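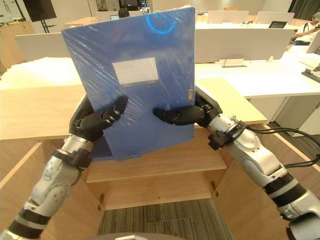
I've wanted a decent home for my horror discs for years, and when Louro put out their Night Shelf collection (eleven low-budget vampire, ghost and swamp-monster movies in one fat set) I caved within a day. I've now watched every single one of them, some of them twice, so I feel qualified to ramble.

First, the price. I paid 624, which sounds nuts, and my sister-in-law told me it was nuts. But it's a limited run of 1000 copies, and four of these movies have never been out on disc before, so you're paying for rarity as much as anything. If you only want the big titles, wait for the single releases. Louro usually gets to those by February.

The one everybody is buying it for is *Gader*, and yes, it's that good! A salt-mining town stops getting its mail, then its phone calls, and then people start walking home from the night shift with the wrong faces. I'd only ever seen a murky recording of it, so dark that I'd missed an entire character standing in the back of the church. The new transfer is lovely. The blacks are deep, the grain is still there, and nobody's skin looks like candle wax. The sound is a little thin in the opening ten minutes, but it's been thin on every copy I've ever come across, so I'm guessing that's how it was recorded.

*Wokville* was my surprise favorite. It's a vampire comedy set in a strip mall, most of it in the back kitchen of a noodle place that never closes, and I expected to hate it. The jokes in the first half hour are pretty rough (there's a garlic gag that goes on for what feels like a week). Then the owner's daughter figures out who has been eating there every night, and the movie goes quiet and sad in a way I wasn't ready for. The last scene at the bus stop got me. My husband, who was supposedly reading, put his book down.

Not everything works. *Baner* is a slog. Great poster, great creature, and then ninety minutes of men arguing in a boathouse. I tried it once late at night and once on a Sunday-afternoon kind of mood with coffee, and I drifted off both times. The commentary is much more fun than the movie, mostly because the two people doing it clearly can't follow the plot either.

Extras are all over the place. *Gader* gets a long making-of, two commentaries and a set of deleted scenes with no sound, which I found weirdly creepier than the finished thing. *Wokville* gets a trailer and that's it, and I'm still grumpy. The booklet is thick and nicely printed, but the essays assume you've already seen everything, so save it until you're done. The one on *Gader* gives away the ending in its second sentence!

A few smaller gripes:

- The menus play the same loud organ sting every time you go back to them. Every. Time.
- Subtitles on *Baner* run a beat late.
- Discs 3 and 8 were swapped in my set. Louro's support answered the next morning and said it's only the printing on the labels, so I left them as they were.
- You can't skip the company logo.

I should mention that I watched these on a mid-range TV with a cheap soundbar, so if you've got a real home theater you may catch problems I didn't. My player is old too, and it only choked on one disc, which was fine after a restart.

Would I buy it again? For *Gader* and *Wokville*, probably, and there are a couple of little ghost stories in the middle of the set that I'll be pulling out every fall. If you're new to this kind of movie, borrow somebody's copy first and start with *Wokville*. If you already know what a salt mine sounds like at night, you've likely ordered it by now.

**My rating:** four stars out of five, with the missing star going straight to that boathouse.

*Posted 27 August 2024*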